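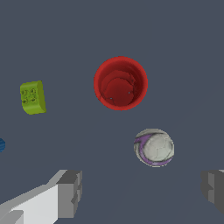
Sim, wrist view, fingers open. Red cup, green block, ball.

8 Sep 2025

Picking up the occlusion thing again. Policy is the Satti checkpoint from April, no fine-tuning, only the wrist view going in. Question is still whether it loses the target once a finger covers part of it, or whether it's the grey-on-grey that does it.

Ran 1,000 resets overnight with the ball as target. Success well down on the cup runs. Went through the failures with Wumpini: almost all are late, fingers already low, then a sideways drift and a close on nothing. Early approach looks fine.

Tried masking the fingers out of the input. Helps with 7 of the seeds we'd flagged as hopeless, does nothing for the rest. Nga thinks the mask edge is itself a cue and wants a blurred version as a control. Fair.

Surface colour: two other greys, same drift. So probably not contrast, but I havent tried anything properly bright.

NB seeds are not comparable with Satish's old table, he had the block spawning further out. Don't merge the csvs!!

To do
- blurred mask run (Nga)
- log finger pose at the momnet drift starts
- same again with cup as target, ball left in
- ask Ghazala for the Itstead disk quota, nearly full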